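FOR IMMEDIATE RELEASE

Kimaro Introduces the Pultine High Chair for Babies, Toddlers and Young Children

CLIVEDNESS, March 15, 2018 - Kimaro, a maker of children's furniture, today announced the release of the Pultine, a high chair designed to stay at the family table from a baby's first solid foods into the early school years. The chair is available to order now through 230 independent nursery stores and through the online shop of Willholm, the company's retail partner.

The Pultine has a solid beech frame, a padded seat and a footrest that can be moved without tools. With the tray in place it serves as a conventional high chair. With the tray and harness removed, it becomes a junior chair that pulls up to a dining table of standard height. Used in both forms, the chair is intended to serve a child for up to five years.

"Parents have told us that they are tired of buying a chair for the baby, then a booster for the toddler, then a cushion for the dining chair," Kimaro said in a statement. "The Pultine was planned from the beginning as a single piece of furniture. It had to look right in a kitchen, it had to wipe clean after breakfast, and it had to be something a four-year-old would still want to sit in."

Developed With Families

Work on the Pultine began with a home trial in which 835 families used early versions of the chair at everyday meals. Parents kept a short diary and returned it to the company with comments on cleaning, comfort and the ease of getting a child in and out. A second version of the chair was then prepared, and it was this version that went forward into production in January.

Several features of the finished chair come directly from those diaries. The tray now releases from either side, so that a parent holding a child on one arm can remove it with the other hand. The gap between the seat and the backrest, where food collected in the early version, has been closed. The harness straps come off fully for washing and are fitted back from the rear of the seat, out of a child's reach.

Families also asked for a footrest that goes lower than the one first offered. A child whose feet are supported tends to sit more upright and to shift about less during a meal, and parents of tall toddlers in particular reported that the original lowest position was used up too soon. The footrest on the Pultine has been given a longer range of travel, and its positions are marked on the inside of the leg so that it can be set level at the first try.

Materials and Care

The frame of the Pultine is finished in a water-based lacquer and is offered in natural, white and soft gray. The seat pad is covered in a wipe-clean fabric with a removable inner cushion, and the cushion may be machine washed on a gentle cycle. The tray has a raised rim and a lift-out liner that fits in the lower rack of most dishwashers.

Kimaro recommends that the frame be cleaned with a damp cloth and mild soap, and that abrasive pads be avoided. The screws in the frame should be checked for tightness after the first month of use and again whenever the chair is changed from one form to the other. A hex key is supplied and stores in a clip beneath the seat.

The chair should be used only once a child is able to sit up without support. The harness must be fastened at all times when the Pultine is used as a high chair, and a child should never be left unattended in the seat. The chair should be placed on a level floor, away from blind cords, cooktops and any table edge or wall that a child could push against with the feet. Full instructions are packed with every chair and may also be requested from Kimaro by mail.

Availability

The first production run consists of 800 chairs, divided among the three finishes. Orders will be filled in the order in which they are received, and a further run is planned once the first has been shipped. Stores that carry the Pultine will have an assembled chair on the sales floor, and customers are invited to bring their children in to try the seat before placing an order.

Seat pads, spare tray liners and replacement harness straps will be sold separately. Kimaro has committed to keeping these parts available for as long as the Pultine remains in its catalog and for a period afterward, so that a chair handed down to a younger brother or sister can be put back into good order. 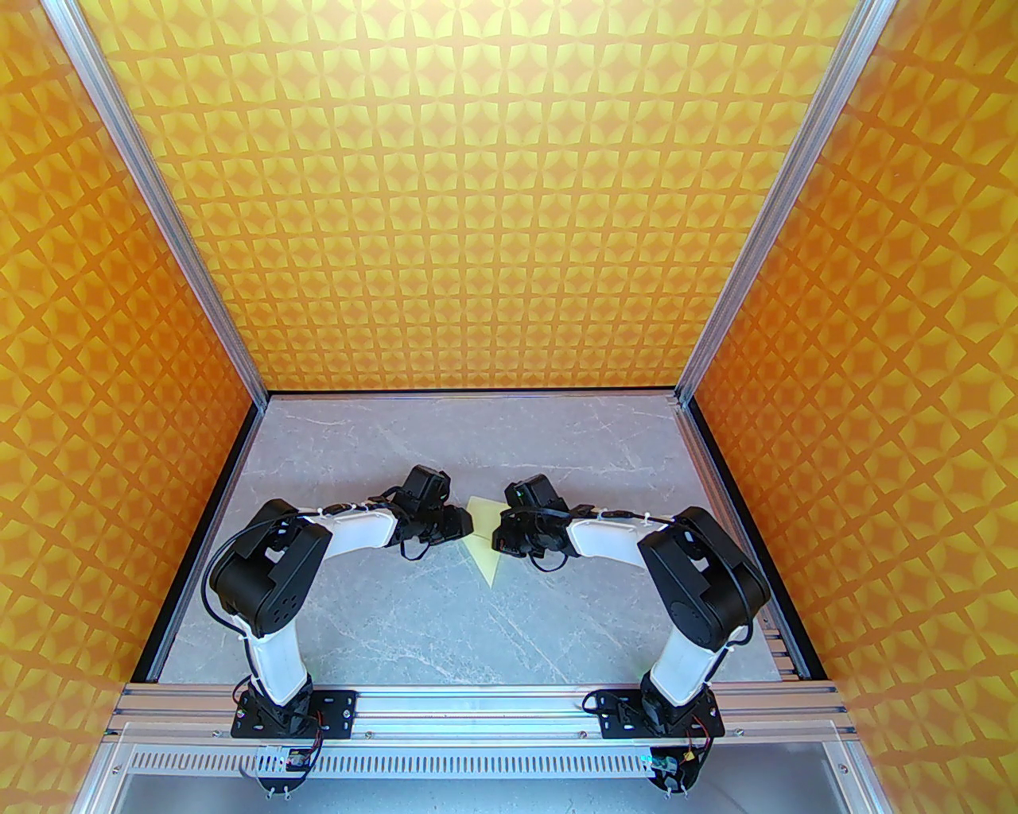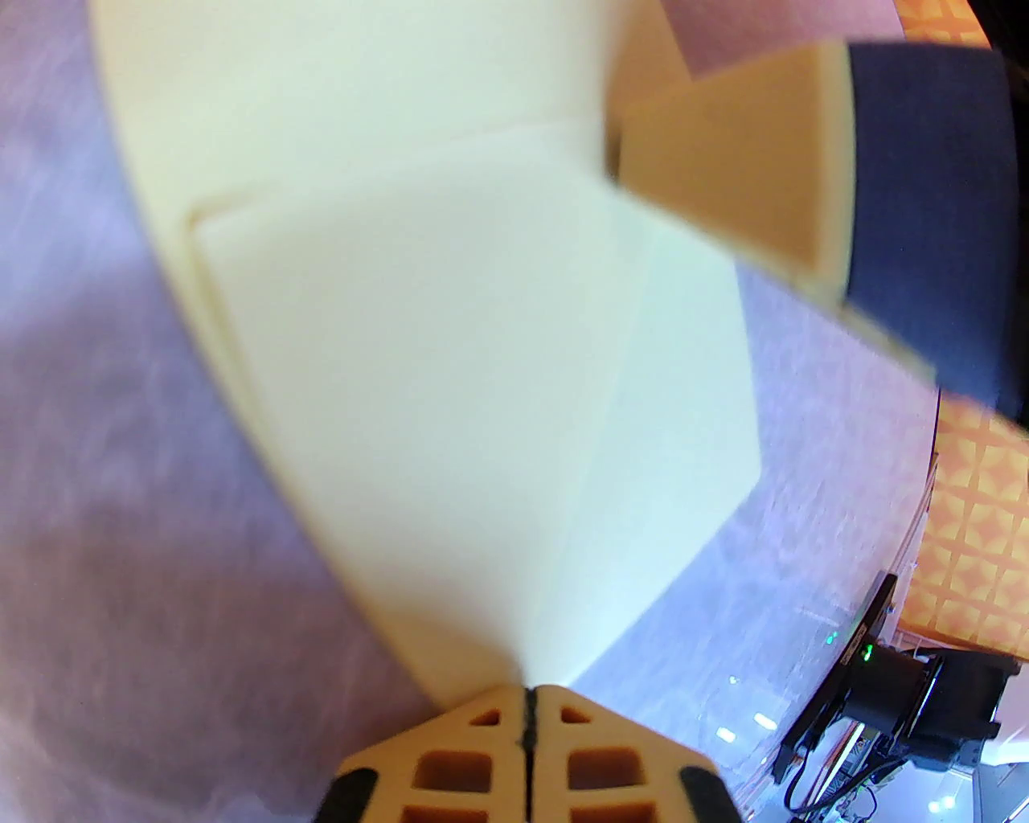
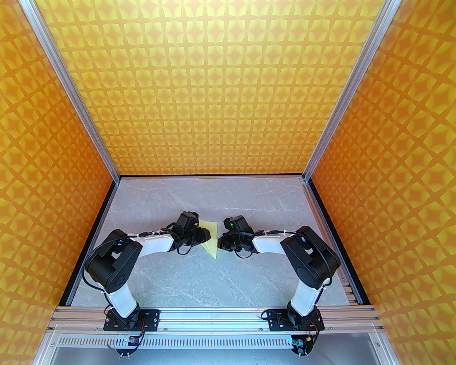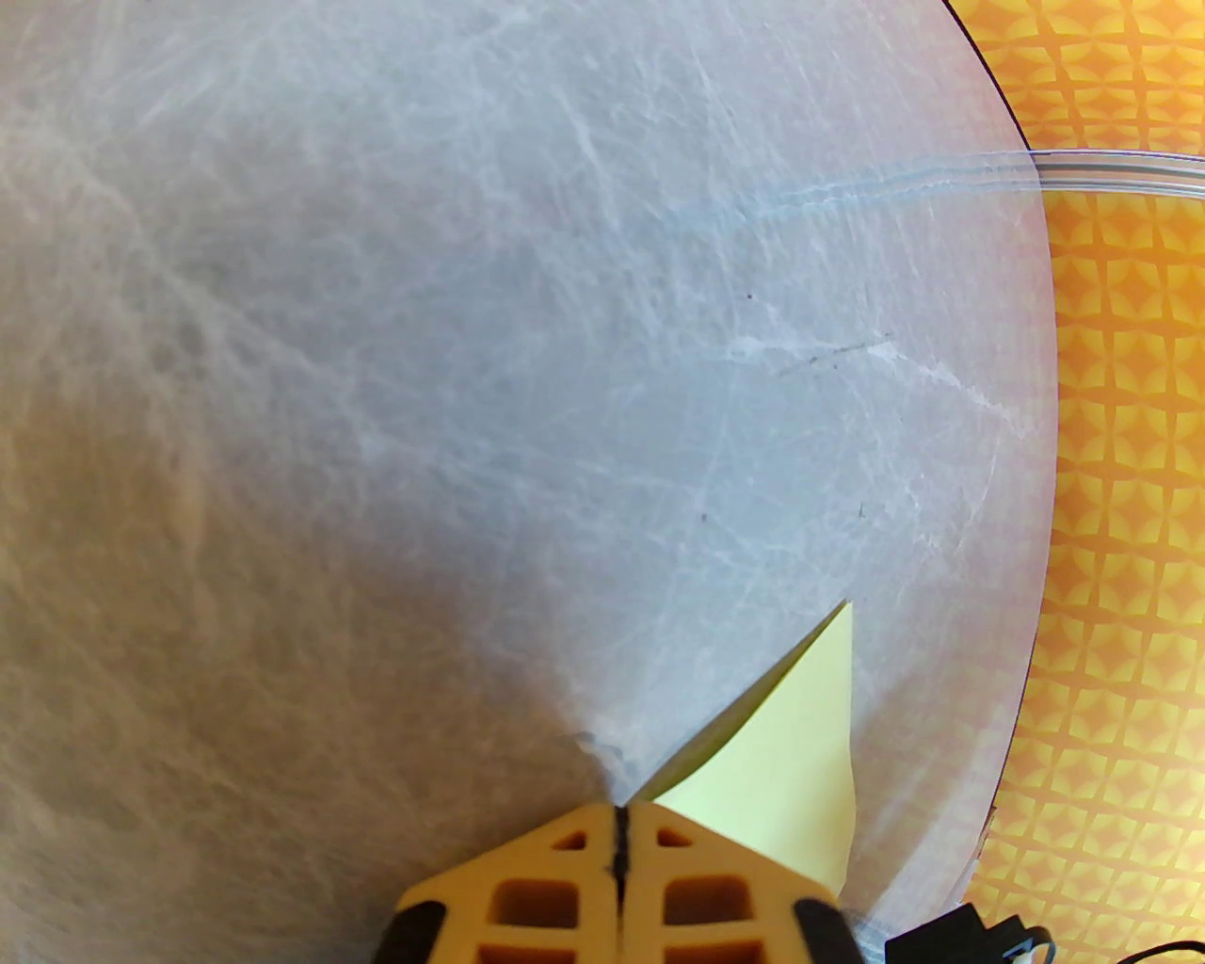
Willholm will offer the Pultine with home delivery and, in selected areas, an assembly service. The chair may be added to a Willholm baby registry beginning today. Customers who have already registered for an earlier Kimaro high chair may exchange it for the Pultine at any time before the item has been purchased by a guest, and the registry will be updated without charge.

"Our customers ask more questions about high chairs than about almost any other item on the registry," Willholm said. "They want to know how long it will last and how hard it will be to clean. We are pleased to be able to offer a chair that gives a clear answer to both."

Returns will be accepted under the normal policy of the store where the chair was purchased. The frame carries a limited warranty against faults in materials and workmanship. To activate the warranty, the owner should complete the card supplied with the chair and return it to Kimaro, keeping the sales receipt as proof of purchase. The warranty passes to a new owner if the completed card and the receipt are handed over with the chair.

About Kimaro

Kimaro designs and makes furniture for babies and young children, including cribs, changing tables, high chairs and play tables. The company is based in Clivedness, where its design office and customer service department are located. Its products are sold through independent nursery stores and selected online retailers.

About Willholm

Willholm is an online retailer of nursery furniture, bedding and feeding products. It operates a baby registry and a home delivery service for larger items.

Media Contact

Requests for product samples, finish swatches and print-quality photographs should be directed to the Kimaro press office in Clivedness. Retailers interested in carrying the Pultine should write to the trade sales department at the same address.

###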